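4. Loading the Shelves

The Stedevau unit is meant to be loaded after it is standing in its final spot. Moving it with full bins puts side loads on the casters and can bend the posts at the lowest slots.

4.1 Before you load

1. Check that the unit stands level. On carpet, wait 30 minutes and check again, as the feet and casters will settle.
2. Press down on each corner of the top shelf. If a corner gives, tap the shelf clip farther into its slot.
3. Wipe the shelves with a dry cloth. Do not use scouring powder on the painted surfaces.

4.2 Placing the bins

4. Start with the lower tier. Clear and blue bins have the same footprint and may be stacked in any order.
5. Set the heaviest bin at the bottom of each stack. Stack no more than three high. 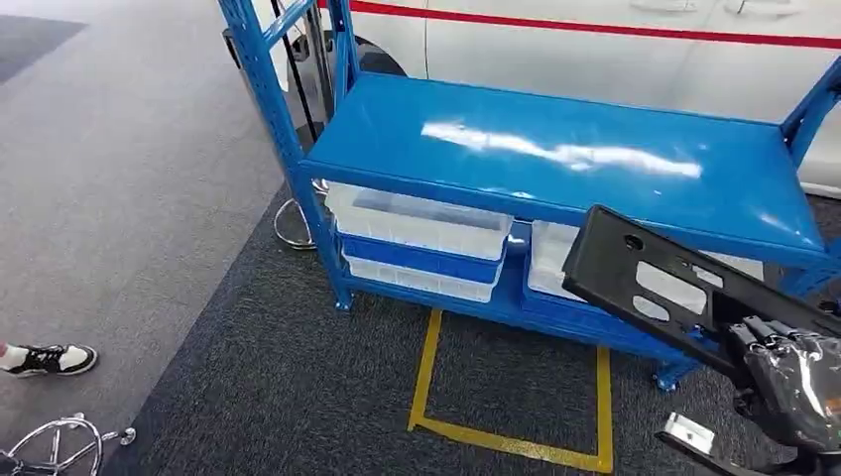 6. Leave a finger's width between stacks so that a bin can be lifted out without dragging on its neighbor.
7. Load the top shelf last. The raised lip keeps small items from sliding off, but it will not hold back anything that leans against it.

CAUTION: The load limit is 70 lb for the lower tier and 30 lb for the top shelf, for a total of 100 lb. Do not climb on the unit.

NOTE: Bins from the older Cimon series are slightly wider at the rim. They fit the lower tier but cannot be placed side by side.

4.3 Changing the shelf height

Empty the shelf completely before moving it. Two people are needed, one at each end. Count the slots from the floor on every post and use the same slot number throughout.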